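Ovwood Collection Group
Minutes of the August meeting, 2 p.m., small meeting room

Present: Elfriede Gerlach (chair), Radomír Vondráček (notes), the Tokside collectors, and two guests from Ševčík, who were made very welcome and brought a plum cake.

1. Last month's minutes
Agreed as written, apart from the spelling of Arnomix, which Radomír has now put right with his apologies.

2. Where we are with the examples
Elfriede thanked everyone warmly for a long and sometimes tiring month at the tables. The desk-items set has reached 1,000 accepted demonstrations, and the target is still 2,000 before we hand anything over to Arnomix for training. Of the latest batch, 94 were sent back in review, mostly for starting the recording with the fingers already closed. She asked collectors to please open the hand fully and take a breath before each one, even when the afternoon is getting on.

3. Two-handed grasps
We had a good long talk about the stapler, which everybody seems to have feelings about. Radomír would like more demonstrations where one hand closes on the body and the other comes in from the side, and he would like the angle of approach to vary a good deal more than it has so far.
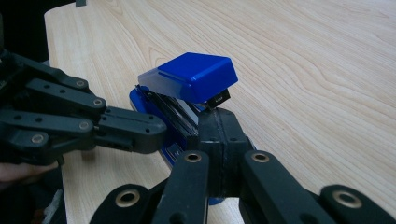 The Tokside collectors said that they tend to fall into the same approach once they find one that feels comfortable, and Elfriede said she does exactly the same herself. It was agreed to turn the object to a new angle after every demonstration, and to swap which hand goes first halfway through a session. Our guests asked whether fumbled grasps should be kept. Yes, please, but labeled as such, and never trimmed!

4. Labels
The short text labels are drifting again ("grab," "pick," "take hold of"). Radomír will send out one agreed list and fix the older entries himself, which was very kindly offered and quickly accepted.

5. Any other business
The chairs at the second table are too low. Elfriede will ask for taller ones.

Meeting closed at 3:40 p.m. Next meeting in September, same room.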